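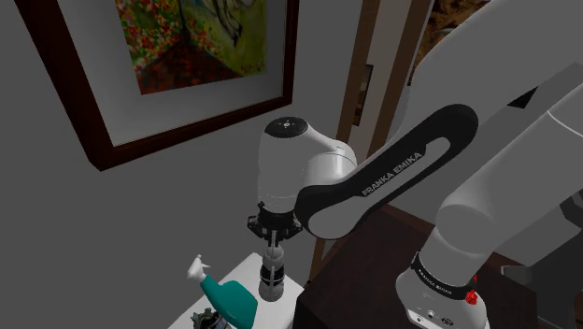
Marco grueso de color marrón rojizo y paspartú ancho, sobre pared gris.

Enmarcar lo que llevaba años en tubos

16 de junio de 2025

Tenía once láminas guardadas en tubos de cartón desde la última mudanza. Algunas las compré en viajes, dos son regalos y una, la más grande, es un grabado de mi abuelo que pasó mucho tiempo detrás de un armario. En octubre del año pasado decidí enmarcarlas todas y he terminado hace dos semanas. Apunto lo que he aprendido porque varios me habéis preguntado por correo y prefiero contestar una vez.

Empecé por desenrollarlas. Una lámina que ha estado enrollada varios años no se aplana en una tarde. Las puse boca abajo sobre la mesa del comedor, entre dos hojas de papel sin ácido, con libros encima. A los cinco días la mayoría estaban bien. El grabado necesitó casi tres semanas y todavía conserva una ondulación en la esquina inferior. No quise humedecerlo. Hay vídeos donde lo hacen con un pulverizador y queda perfecto, pero con un papel de los años cincuenta no me atreví.

Después medí. Medí mal tres veces. Lo que hay que saber antes de encargar nada es que existen cuatro medidas distintas y cada tienda habla de una: la del papel, la de la ventana del paspartú, la del hueco del marco por detrás y la exterior del marco. Yo di la del papel creyendo que daba la del hueco y me llegaron dos marcos de Pembridge en los que no cabía el paspartú que había cortado. Los devolví y perdí los gastos de envío. Desde entonces lo escribo todo en una hoja, una fila por lámina, con las cuatro columnas.

El paspartú

Casi todo el mundo pone el paspartú demasiado estrecho, yo incluido. Los marcos ya montados suelen traer uno de cuatro centímetros, y con una imagen de colores fuertes se queda corto. Con siete u ocho la cosa cambia mucho. La imagen respira y el marco puede ser más grueso sin comérsela. En láminas pequeñas llegué a diez centímetros y no me arrepiento.

El color es otra discusión. El blanco puro se ve azulado al lado de un papel viejo. El crema amarillea todo lo que tiene cerca. Al final usé un blanco roto tirando a gris en ocho de las once láminas y para las otras tres un crudo muy claro. Pedí muestras y las dejé apoyadas sobre cada lámina durante un día entero, mirándolas por la mañana y con la lámpara encendida por la noche. De noche descarté la mitad.

También conviene dejar el margen de abajo un poco más ancho que los otros. Medio centímetro basta. Si los cuatro lados son iguales, la imagen parece que se cae. Al principio me pareció una manía de enmarcador y luego lo comprobé con dos cartulinas.

Intenté cortarlos yo. Compré un cortador de bisel y una plancha de cartón para practicar. Estropeé cuatro piezas antes de conseguir una esquina limpia, y las dos que me quedaron decentes tienen un pequeño corte de más que se ve si uno se acerca. Para el resto fui a una tienda.

La tienda

Se llama Gesau, está en una calle lateral y tiene el escaparate tan lleno que parece cerrada. La lleva Catarina Vilela. Le llevé la hoja con las medidas y me corrigió dos sin sacar el metro, solo mirando las láminas. Me cortó nueve paspartús en una mañana. El trabajo completo del grabado, con moldura, cristal y trasera, me costó 95 euros. Me pareció caro cuando lo oí y ya no me lo parece.

Le pregunté por qué las molduras oscuras de los muebles de nuestros padres nos resultan tan pesadas y en cambio en una galería quedan bien. Me contestó que en casa se ponían sobre papel pintado y sin paspartú, pegadas a la imagen. Sobre una pared lisa y con margen, una moldura ancha y oscura ordena la imagen. Me enseñó dos esquinas de muestra, una negra y otra de nogal teñido, y elegí la segunda para el grabado.

Las molduras que trabaja son de Daltside en su mayoría. Tiene un catálogo en papel, grueso, con trozos pegados que se pueden tocar. Yo venía de mirar pantallas y la diferencia es grande. Un tono que en la web era caoba resultó ser casi naranja.

Para las láminas menores compré marcos hechos. El más barato costó 36 euros y el más caro 38, así que la elección fue por el acabado y no por el precio. La trasera de esos marcos es de un aglomerado fino sujeto con lengüetas que se doblan. Aguantan bien cuatro o cinco aperturas y luego se parten. Si vais a cambiar la lámina con frecuencia, es mejor buscar uno con pestañas giratorias.

Cristal o metacrilato

He puesto de los dos. El metacrilato pesa poco y no se rompe, pero atrae el polvo por la electricidad estática y se raya con el paño equivocado. El cristal normal refleja la ventana entera. Hay un cristal mate, barato, que elimina reflejos a cambio de dejar la imagen algo borrosa si está separada por el paspartú. Y existe el cristal llamado de museo, que casi no se ve y que para el tamaño del grabado subía el presupuesto más de lo que yo estaba dispuesto a pagar. Puse cristal normal con filtro ultravioleta y lo colgué en la pared que no da a la ventana.

Con el sol hay que tener cuidado aunque haya filtro. Una de mis láminas, un cartel del restaurante Thongdee que me regalaron los dueños cuando cerraron, estuvo colgada un verano en mi piso anterior con luz directa. Los rojos se fueron al rosa. El borde que tapaba el marco sigue rojo, y ahora, al enmarcarlo de nuevo, he tenido que decidir si enseñaba esa franja o no. La he dejado tapada.

Colgar

La altura que recomiendan en todas partes es poner el centro del cuadro a metro y medio del suelo, más o menos a la altura de los ojos. En mi casa los techos son bajos y el sofá también, y lo dejé un poco por debajo. La pared del pasillo la hice de pie y la del salón, sentado, con otra persona sujetando el cuadro. Son dos maneras de mirar distintas y los mismos números no sirven para ambas.

Antes de taladrar recorté plantillas de papel de periódico con el tamaño exterior de cada marco y las pegué con cinta de pintor. Las tuve puestas una semana. Cambié de sitio cuatro. En cada plantilla marqué el punto exacto donde iba el colgador, teniendo en cuenta que el cable cede cuando se tensa – ese detalle me costó un agujero de más en el pasillo.

Mis paredes son de dos tipos. Las exteriores son de ladrillo y admiten taco normal. Las interiores son de placa de yeso y ahí el taco normal gira en el agujero y sale. Usé tacos de paraguas para los dos marcos con cristal grande y ganchos de clavos finos para los demás. Los adhesivos de velcro los probé con un marco pequeño. Aguantó cuatro meses y una mañana estaba en el suelo, con la esquina abierta. La caja dice que hay que limpiar la pared con alcohol antes, y yo no lo había hecho.

Un cuadro grande se tuerce menos con dos puntos de apoyo. En el grabado puse dos colgadores separados y un nivel encima mientras atornillaba. En los demás pegué dos topes de fieltro en las esquinas de abajo, por detrás. Evitan que el marco se mueva al cerrar la puerta y dejan pasar un poco de aire entre la trasera y la pared.

Lo que cambiaría

Haría menos. Once cuadros en un piso pequeño son demasiados y tres han acabado apoyados sobre la estantería, uno delante de otro. Me gustan así, la verdad, y además los puedo ir cambiando.

No volvería a comprar el cortador de bisel. Está en un cajón. Si alguien lo quiere, que me escriba.

Tampoco pintaría después. Pinté el salón de un gris medio cuando ya estaban enmarcadas seis láminas, y dos de los paspartús, elegidos contra la pared blanca, se veían más amarillos sobre la nueva. Los tuve que repetir. El gris me sigue gustando para colgar cosas encima, porque los colores se ven más limpios que sobre el blanco, pero hay que decidirlo al principio.

Y preguntaría antes por las láminas mismas. La de mi abuelo lleva un número de tirada a lápiz que yo había leído mal. Catarina lo miró con lupa y me dijo que era de una edición de hasta 2.000 ejemplares, o sea, nada raro. Mi madre siempre había contado que solo existían veinte. Se lo he dicho por teléfono y sigue diciendo veinte.

Me queda un tubo por abrir. Son unos planos antiguos del puerto que ocupan más de un metro y no sé dónde ponerlos. De momento he medido la pared del dormitorio y he apuntado las cuatro medidas en la hoja.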